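Budgeting for a second arm: where the money went

I have put off writing up the numbers for the two-arm bench because I wanted the last invoice in first. It came on 11th August, so now I can.

The arms were the easy part. We had a quote from Grisau and one from Distau, and Marisol Esposito put them side by side in a spreadsheet. The gap between them was smaller than I had expected, and most of it was in the service plan. We went with Distau because their service person could reach us in a day.

What I had planned badly was everything else. My first budget, back in April, had one line called "bench and extras" with 1,000 dollars in it. The final figure for that line was 2,296. The slatted table top took a big share of it. Frame rail, brackets and bolts took more, and then there was the freight, which I had left out completely.

Cables were the other surprise. Adeel Durrani had warned me to price them separately and I didn't. Longer power and signal cables for the second arm, plus ties and a few connectors, came to 509 dollars. If you are adding an arm to a bench that already has one, measure the cable run along the path it will really take – over the joints, around the base, down the side of the table – and order from that.

Grippers I would buy the same way again: one model for both arms, so spares fit either side. We waited seven weeks for ours from Calloway. Put the lead time in the plan next to the price.

Small things for the arms to handle cost almost nothing. Trays, clips and a printed cloth came out of petty cash. I did pay for a year of Rukidex to keep the parts list in order, and I may not renew it. The spreadsheet does the same job.

The bench with a tray and clip on the cloth: 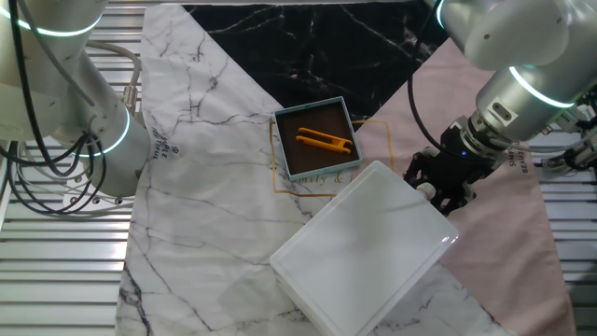
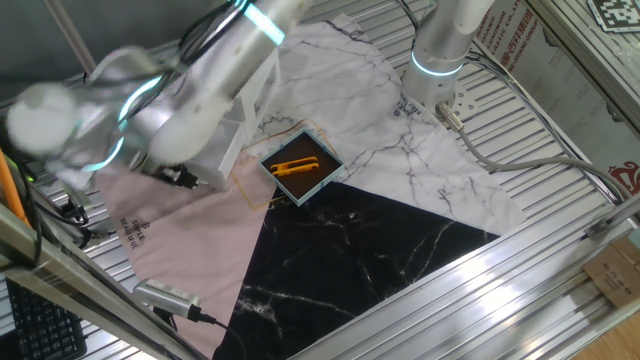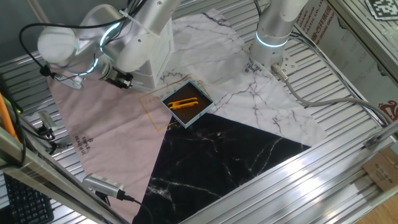 Should you buy both arms at the same time?

Buy one first if you can stand the wait. You will learn what the bench, cables and freight cost before you commit to the second, and your next budget will be closer to the truth.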